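Speaker notes, Garnport, September 5, 2021
Talk: Gathering examples for Pratero

Slide 1. Say hello, thank the hosts. Speak slowly. Mention that I will take questions at the end, but short ones are fine in between.

Slide 2. What we wanted. Pratero is our learning system for picking up small things from a table. It learns only from examples made by a person who guides the arm by hand. In March we had 2 arms and no examples at all. Today we have 533 which we trust.

Slide 3. Why foam blocks. They are cheap, they do not break, and a bad grasp does no harm to the fingers. Colours are useful when we talk to each other – "take the orange one" is quicker than giving a position. The small set we call Minis, the bigger one is Sotelo. Explain the names only if somebody asks.

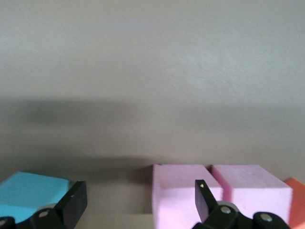 Slide 4. How one example is made. Fingers open wide at the start, always. The person moves in, closes, lifts, and puts the block down again. Then the blocks are moved to new places before the next one. In the first weeks we forgot this last step quite often, and the system learned the places instead of the blocks. Pause here, people usually laugh.

Slide 5. Light. Shadows on the wall and on the table change during the day. At first I wanted to close the blinds. My colleagues were against it, and they were right – the examples with mixed light gave us a steadier result with Minis. For Sotelo I cannot say yet.

Slide 6. What we throw away. We have 7 reasons on the list, show only 4 of them. The most common is that the person stops for too long in the middle.

Slide 7. Next steps, then questions. Leave the contact address on the screen.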